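Gemstead Pottery Studio: Frequently Asked Questions
Membership, classes, firing and shelf space

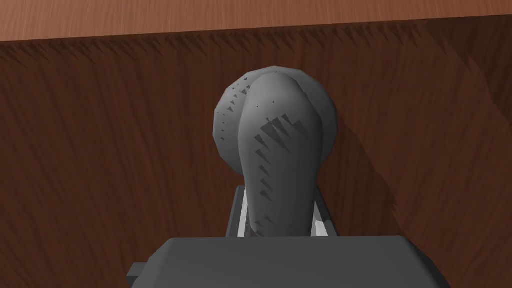

Getting started

Do I need any experience to join?

No. Most people who sign up for the beginner course have never touched clay. The course runs for six weeks, one evening a week, and covers hand building for the first half and the wheel for the second. If you already know your way around a wheel, you can skip the course and book a short skills check with Horacio Lucero, our studio manager. It takes half an hour. He will ask you to center a ball of clay, throw a simple cylinder and clean up your station.

Where are you?

We are on the ground floor of the Gourlay building on Mill Street, in the old dairy. Use the side door. The front door belongs to the dentist, and they would like you to stop ringing their bell.

Can children come?

Children aged eight and up can attend family sessions with an adult. Regular open studio hours are for ages 16 and over. Members aged 16 and 17 need a form signed by a parent or guardian, and they cannot load or unload kilns.

What should I wear?

Clothes you don't mind getting dirty and closed-toe shoes. Tie long hair back. Take off rings and bracelets before you use the wheel. We have aprons, but they are often damp, so many members bring their own. Bring a towel too.

Is there a waiting list?

For membership, usually yes. For classes, it depends on the season. The course that starts in June tends to fill last, so try that one if you are in a hurry. To be added to the membership list, send us an email with your name, phone number and whether you mostly throw or hand build. We go through the list in order. If we offer you a place and don't hear back within a week, we move on to the next person.

Membership and fees

What does membership cost?

Full membership is $100 a month. It includes one shelf, use of the wheels and slab roller during open hours, and all studio glazes. Clay and firing are charged separately.

What does the beginner course cost?

$375, including your first bag of clay, a basic tool kit that you keep, and firing for everything you make in class. Extra clay is available at the normal price.

Can I freeze my membership?

Yes, for up to three months in a year. You need to clear your shelf before the freeze starts, and we need notice by the 20th of the month before. We can't backdate a freeze. If you have been away and forgot to tell us, the fee for that month still applies.

Do you give refunds on classes?

If you cancel two weeks or more before the start, you get a full refund. After that we can only refund you if someone else takes the place. Missed classes are not refunded, but you may make up one session in another group if there is a free wheel. Ask Noreen Scanlon, who handles bookings.

How do I end my membership?

Email us by the 20th and your membership will end on the last day of that month. Please return your door fob. Work left on shelves after you leave is kept for 30 days and then recycled or thrown out.

Clay and tools

Which clays do you sell?

We stock three: a smooth white stoneware, a speckled buff stoneware and a coarse sculpture clay with plenty of grog. All three are fired to cone 6. Bags weigh 25 pounds. Prices are on the board by the sink and change when our supplier's do.

Can I bring my own clay?

Only if it is rated for cone 6, and only after you have shown us the bag. Low-fire clay can melt at our glaze temperature and ruin a kiln shelf, along with everybody else's pots on it. If you want to use something unusual, we'll fire a test tile first. Wild clay always needs a test tile, no matter where you dug it.

Do you have porcelain?

Not at the moment. You may bring a cone 6 porcelain, but clean the wheel, bat and tools before you use them or you will pick up specks from the stoneware.

Where does reclaim go?

Scraps with no plaster, sponge or wood in them go in the gray buckets, one bucket per clay color. If you are not sure which clay you have, put it in the bucket marked MIXED. We pug the reclaim every other month and sell it at half price.

May I use the tools on the wall?

Yes. Wash them and hang them back up before you leave. Tools with a name on them are private. The large trimming tools in the drawer by the office are for classes only.

Drying and firing

How long should a piece dry before bisque?

At least a week for most work, longer for anything thick. Hold it against your cheek. If it feels cold, leave it. Thick-walled sculpture should be hollowed out and may need three weeks or more, loosely covered for the first few days. Handles and spouts dry faster than the body they are attached to, so wrap those parts in a strip of plastic.

How hot is the bisque firing?

We bisque to 1000 degrees Celsius, a little hotter than cone 06. The full cycle, including cooling, takes nearly two days. Please don't open the lid to look. Shigeru Kaneko runs the kiln schedule and posts it on the kiln room door.

How do you charge for firing?

By volume. Measure the height, width and depth of your piece at the widest points, write the numbers on a firing slip, and leave the slip under the piece on the "to be fired" shelf. Rates are printed on the slip. Pieces without a slip are not fired.

What if my piece breaks in the kiln?

It happens, usually from trapped air and moisture, thick walls or joins that were not scored well. We do not refund the firing fee for cracked or broken work. If the damage was caused by our loading or by a kiln fault, we will credit the fee and replace the clay. If your piece damages a kiln shelf, we may charge for the shelf.

Do you fire work made elsewhere?

Yes, for members only, and under the same clay rules as above.

Glazing

Are the studio glazes food safe?

The liner white, clear, celadon and black are suitable for food surfaces when applied and fired as directed. The two crackle glazes and the dry matte blue are not. Each bucket has a label. If you layer a food-safe glaze with one that isn't, treat the result as decorative.

How much of the foot should I leave bare?

Wax or wipe back a quarter inch from the bottom. Leave half an inch if you are using the runny green or layering more than two coats. Anything likely to drip must sit on a cookie of scrap clay.

Can I mix my own glaze?

After you have taken the glaze safety session with Frøydis Myklebust. She runs it every other month. Dry materials must be handled in the glaze room with a fitted respirator, which you need to supply yourself.

Studio rules

What are the opening hours?

Members can use the studio from 8 a.m. to 10 p.m. Some wheels are reserved during classes. The class schedule is on the notice board and on our booking page.

How do I clean up properly?

Wet sponge and wet mop only. Do not sweep and do not sand dry clay indoors. Wash your hands and tools in the first bucket, then the second, and only then in the sink. Start cleaning 20 minutes before you need to leave.

Can I sell my work?

Yes. We hold a sale in the yard before the holidays, and members keep all proceeds after a small table fee. Kieran Doherty takes table requests by email.

Is there parking?

There are a few spaces behind the building, shared with the other tenants. Street parking is free after 6 p.m. Do not block the loading door, even for a minute, on clay delivery mornings.

My question isn't here

Email the studio or leave a note in the box outside the office. We check both most days and try to answer within two.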